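Treltent Home Backup: Set-up Guide

Section 4. Turning an old desktop into a backup box

Read this section if you have chosen to keep your backups on a spare computer and not on a Dramura drive. If you have a Dramura drive, go to Section 5.

4.1 Before you start

You will need:
The spare computer, with its power lead
A network cable long enough to reach your router
A Treltent start-up stick
A screen and keyboard, for the first start only
A hard drive with at least 200 GB free for each person in the household

Caution: Treltent wipes the drive it is installed on. Copy off anything you want to keep. This includes saved passwords, which are easy to forget.

1. Shut the computer down from its own menu. Do not hold the power button in.
2. Switch off at the wall and pull out the power lead.
3. Press the power button once to clear any charge left in the computer.
4. Take off the side panel and put the screws in a cup or a small bag.
5. Touch bare metal on the case before you touch anything inside. 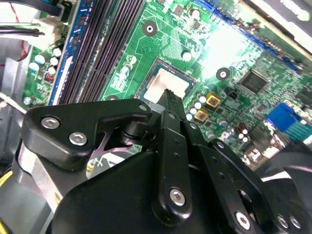
Does the spare computer need a fast processor?
Speed matters very little here. Most of the work is reading and writing files, so an older processor will do the job if the drive is sound. Spend the money on the drive.

4.2 Fitting the backup drive

If the drive already in the computer is large enough, go straight to 4.3.

1. Find the drive bay. In some cases it is a cage with rails, in others a tray that lifts out.
2. Slide the new drive in until the screw holes line up.
3. Fit the screws finger tight, then give each one a quarter turn with a screwdriver.
4. Connect the flat data cable to the drive and to a free socket on the main board.
5. Connect a power plug from the power supply. It fits one way only. Do not force it.

Note: Drives run best when they are held firmly. A drive resting on the floor of the case will buzz, and may fail early.

Note: The Zolo mounting kit is sold for fitting a small drive in a large bay. It comes with 20 screws in two lengths. Use the short ones on the drive itself. The long ones can reach the circuit board and damage it.
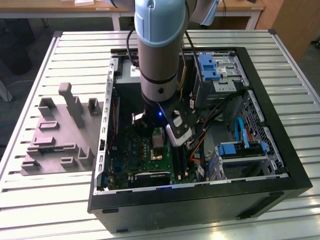
Emiko Kobori writes that she left the old drive in place next to the new one and Treltent offered her both by name at the next step, so she advises putting the size of the new drive on paper before closing the case. We agree. If two drives are the same size, unplug the old one until the installation is finished.

4.3 Power

A backup box is left on day and night, so check the power side with some care.

1. Read the rating on the power supply label and note it in the table at the back of this guide.
2. Make sure the vents are clear on both sides.
3. Plug the computer into a wall socket of its own. Do not share an extension lead with a heater or a kettle.
4. If you use a Pelkonen standby battery, plug the computer into a socket marked Battery and leave the screen on an ordinary one.

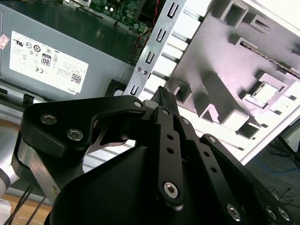

Figure 3. Label on the power supply, beside the slotted metal bracket.

Caution: Do not open the power supply. There are no parts inside that you can repair, and it can hold a dangerous charge after the lead is out.

The Pelkonen battery will carry a backup box for up to 34 minutes. Treltent closes any open backup and shuts down before the battery runs flat, provided the battery's USB lead is connected. Without that lead the box has no way of telling that the mains has gone.

4.4 First start

1. Refit the side panel.
2. Connect the network cable, screen, keyboard and power lead, in that order.
3. Put in the start-up stick and switch on.
4. When the Treltent screen appears, choose New box, then the drive you noted in 4.2.
5. Type a name for the box. Letters and numbers only, no spaces.
6. Wait for the word Ready, then take out the stick.

If the computer starts its old system, the stick has been missed. Restart and press the key shown on screen for the boot menu. The key differs between makes.

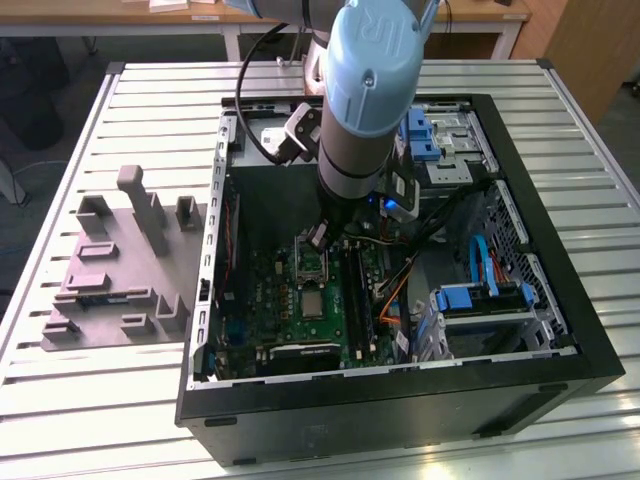 Figure 4. Tower on its side with the open side facing up.

4.5 Where to put it

Stand the box near the router, off the carpet, with a hand's width behind it. Lofts are too hot in summer and a garage in February can be too damp. A cupboard is fine if the door has gaps.

The first backup is slow. Marin Gashi's trial box took 145 GB of photographs and was left to run overnight by cable. The same job over wireless will take longer, and we do not advise it. Later backups copy only what has changed, and start at 2 a.m. unless you set another time (see Section 6, Schedules).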